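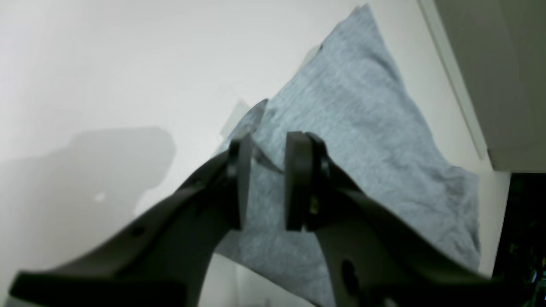
By Peninah Mutiso, Kesari press office
July 3, 2020

Kesari to open clothing repair and resale shop in Flostley

Kesari, the clothing repair company, will open its second shop in September at 15 Bundon Road, Flostley, in the building last used by the Dekker shoe shop. The new shop will take in everyday clothes for mending and sell second-hand clothes bought from local people.

The lease was signed last week. It covers the ground floor, which will be the shop, and the first floor, where the sewing room and stock will be kept. Work on the electrics and the rear staircase starts this month. The Dekker shopfront, with its green tiles, will stay as it is.

Kesari expects to employ 11 people in Flostley, of whom seven will be menders. Four of those posts are open to people with no trade experience, who will be trained on full pay at the company's first shop in Bundon until the new one is ready.

"We have had customers coming over from Flostley on the bus since we started," said Feven Bogale, founder of Kesari. "Most of what they bring is ordinary stuff. T-shirts, school trousers, work shirts with the collar gone. People assume we only want good coats, and we would like them to stop assuming that."

The Bundon shop mended 1084 items in its last full year of trading. Side seams, hems and underarm holes made up the bulk of the work, followed by zips. Prices at Flostley will be the same as at Bundon and will be shown on a board by the counter. Customers will be told the cost before any work is done, and there is no charge for looking at an item and deciding it can't be mended.
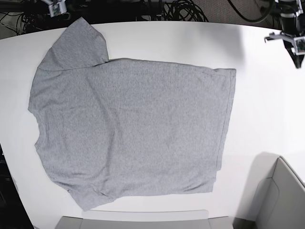
A plain grey T-shirt laid out on a white table.

The resale side of the business will be larger than at Bundon, with room for around 900 items on the rails. Kesari will buy clean clothes in wearable condition, paying in cash or in credit against repairs. Plain basics without prints will be bought all year round. Winter clothes will be bought from September onwards – the company asks people not to bring heavy coats before then, as the stock room will not be finished.

Underwear, swimwear and anything with a strong smell of smoke will not be accepted.

Gemechu Derese, who has managed the Bundon sewing room from the start, will move to Flostley as shop manager. Selamawit Birhane takes over from him at Bundon.

"The room upstairs gets daylight on two sides, and for dark thread on dark cloth that matters more than any lamp," said Mr Derese. "The stairs are steep, so all the customer side will be on the ground floor, including the fitting room."

Because of the current distancing rules, the shop will open with a limit on the number of customers inside at one time. Drop-off and collection will be by the side door on Tanner's Passage. Clothes left for mending will be held for three days before they are handled. These arrangements will be reviewed once the shop is trading.

Mikkel Gunnlaugsson, the owner of the building, said he had turned down two earlier offers for the unit. "Both wanted to take the tiles out," he said.

Applications for the trainee posts should be made in writing to Selamawit Birhane at the Bundon shop. No portfolio is needed, but applicants will be asked to sew on a button and take up a hem at interview. The opening date and hours will be posted in the window on Bundon Road.

Ends

Notes to editors

Kesari repairs and resells everyday clothing. It does not carry out dry cleaning, leather work or bridal alterations.

Feven Bogale and Gemechu Derese are available for interview by telephone. Requests should go to Peninah Mutiso at the Kesari press office.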